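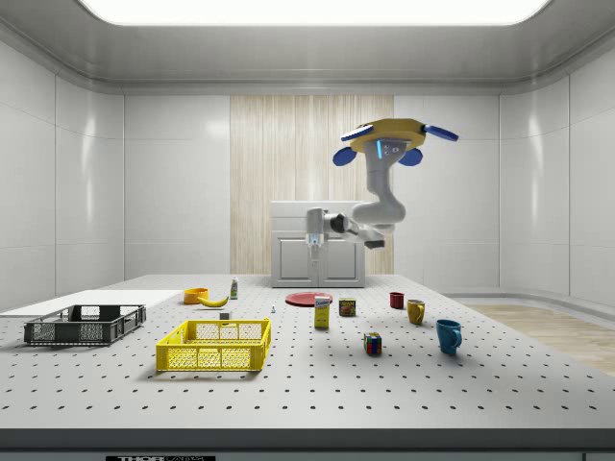

图2　多孔台面与靠后墙放置的白色柜子（渲染图）

三、台面、器物与人的停留

前一节谈的是公共厨房的平面布局，这一节想把目光放低一些，落到台面上来。写这一部分的时候，我们几位作者争论了很久，因为“台面”在以往讨论合住生活的文献里，多半只是顺带一提，似乎它不过是墙与墙之间必然会有的一块平面。可是凡在合住公寓里住过的人大概都有体会：一天里真正与邻居打照面的工夫，有相当一部分是站在台面边上度过的，等水开，晾杯子，或者只是把手里的东西放下来，歇一口气。

我们的材料来自Korkeck与Nyamweya两处合住楼。前者的厨房较旧，台面为整块实心板；后者在改造时换成了带孔的台面，洗过的器物可以直接倒扣在上面。两处的住户构成相近，都以刚参加工作的年轻人和带一个孩子的小家庭为主。Naomi Massawe在Korkeck住了整整一个冬天，她的田野笔记是本文最厚的一份材料；Nyamweya的访谈则由Obadia Tanui与Quang Đồng轮流完成，访谈多在晚饭以后，往往聊着聊着就离了题，而离题的部分后来反倒用得最多。

先说杯子。在两处厨房里，杯子都是最容易引起小摩擦的器物，也是最容易让人攀谈起来的器物。锅有锅的主人，刀通常收在各家的抽屉里，唯独杯子介于私有与公用之间：买的时候是自己的，放久了便成了大家的。一位住户告诉我们，她搬来时带了9只杯子，到第二年春天，常用的只剩下一只，其余的散在别人的房间里，她倒也不恼，说是“像借出去的书一样”。
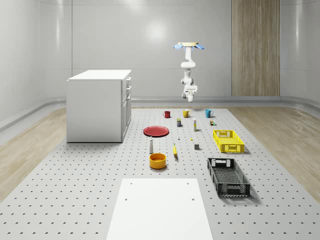
这种含混的归属，与台面的进深有很大关系。台面浅的时候，杯子只能排成一列，谁的放在哪里一目了然；台面深了，便自然分出前排和后排，后排的杯子取用不便，慢慢地就没有人认领了。Massawe在笔记里把后排叫作“沉下去的地方”，我们觉得这个说法很贴切，后文也沿用。Korkeck的住户曾经试过在杯底贴名字，贴了不到一个月，标签便在反复清洗中脱落，此后也没有人再提起。

Nyamweya的情形略有不同。带孔的台面使晾杯子和放杯子成了同一件事，住户洗完之后顺手一扣就走，停留的时间缩短了，彼此说话的机会也随之少了一些。Tanui起初把这一点看作改造的失误，Đồng则不大同意，他认为住户把省下来的时间用在了餐桌那一边。我们把两人的意见都保留在这里，因为现有的访谈确实不足以分出高下，也希望读者原谅我们在这一点上的迟疑。

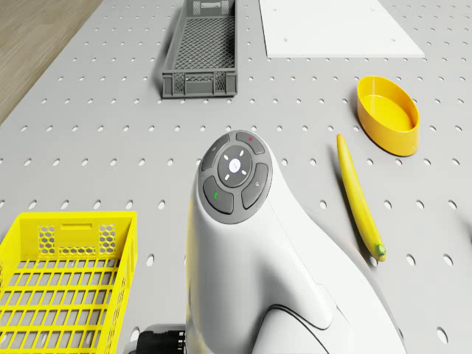
本页最后修改：2024年11月13日

再说收纳筐。筐在厨房里的地位颇为特别，它可以搬动，因而比柜子更能说明住户对空间的临时安排。Imke Dreßler早先在Bruston做过一项关于公用洗衣房的研究，她注意到，人们把筐放在哪里，常常是在替自己占一个位置，而不单是盛放东西。我们把这个看法带到厨房里来，发现大体也说得通：晚饭前后，筐多半摆在靠近水槽的一头，筐里未必装着什么，可是别人见了，便会绕到另一头去切菜。这样的默契从来没有写进住户公约，新搬来的人却往往几天就学会了。

筐的材质与形状也值得多说两句。住户普遍偏爱带孔隙的长形筐，理由说得很朴素，沥水快，拎起来顺手，斜着也能塞进柜子。Clilora住户互助会曾替Nyamweya统一添置过一批收纳用具，总共花了将近700元，其中最受欢迎的是筐，带盖的盒子则大多闲置，后来被拿去装孩子的积木。我们在访谈里问起原因，回答大都与“看得见”有关：里面有什么，一眼就知道，不必打开来问。对于合用一间厨房的人来说，这种看得见似乎本身就是一种客气。

需要说明的是，上述观察都在冬春两季完成，三月以后窗户常开，住户在厨房里的走动方式有了变化，阳台也开始分担一部分晾晒的用途，因此不宜直接推及全年。Wycliffe Kashindye在审读初稿时提醒我们，台面高度对老人和孩子的影响也应当单独讨论。我们十分感激他的意见，已将有关材料移入下一节，与座椅的问题放在一处来谈。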